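Home | Forums | Search Marketing | Email | New Posts | Log in

Newsletter sign-up form: pop-up or bottom of page?

harka_shopkeeper
Good morning to all. I have a small web shop for home and garden things, and I send one newsletter every month with Wustley. My list is growing very slowly. In November I got 23 new addresses, and 2 of them were my own tests. Now the form is at the bottom of each page, where I think few people arrive. My cousin says I must use a pop-up. I personally close every pop-up before I read it, so I am not sure. What is your experience?

plainmargin
Your cousin is right, I am sorry to say. I resisted for a long time too. Then I put one on my site with a delay, so it opens only when the visitor has read for a while, and I got 61 sign-ups in the first month. Before that it was a handful.

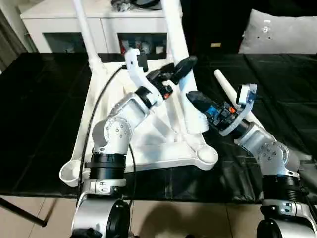 The delay is the important part. If it opens at once, the person has not seen yet what you sell, and why should he give you his address? Also make the closing cross big enough for a thumb.

tuesdaybread
I don't agree with plainmargin. Sign-ups are easy to count, but do these people open the letters? When I used a pop-up with a discount code, many gave an address, took the code and left the list after the first mailing. My open rate went down and I paid Wustley for more contacts. I went back to a form inside the articles, after the second paragraph. It brings fewer people but they stay.

harka_shopkeeper
Thank you both. I did not think about the cost. My plan has a limit, and after it the price goes up quite fast.

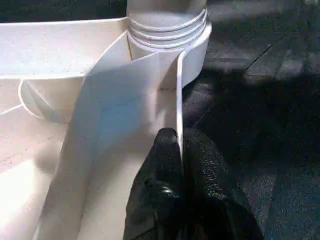

Can I use both, the form in the article and a pop-up without any discount? Or is it too much on one page?

plainmargin
You can use both, only set it so that a person who has already signed up does not see the pop-up again. In Wustley it is a tick box in the display settings, a little hidden. And to tuesdaybread: I never offered a code, so perhaps we are comparing two different things.

tuesdaybread
That is fair. Without the code I would maybe try it again, but on a phone I still find it unpleasant.

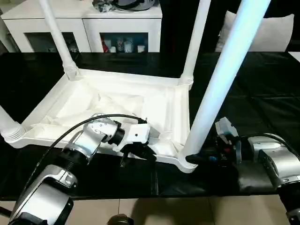 varghese_mailer

I come from the Momville board, where we had the same quarrel. My advice is to test one thing at a time. Leave the pop-up for 100 visitors at least, better many more, and write down the opens also, as tuesdaybread says. And please use double confirmation. My list was full of wrong addresses before I switched it on.

harka_shopkeeper
I will begin with the form in the article and leave the pop-up for next month. I will write here how it went.

Comments

greenkettle: Very useful, I have the same problem with a bakery site.

oldmodem: Double confirmation lost me a lot of people - they never find the second e-mail. Check your spam folder text first.

mint_and_co: Which delay did plainmargin use? I don't see it written.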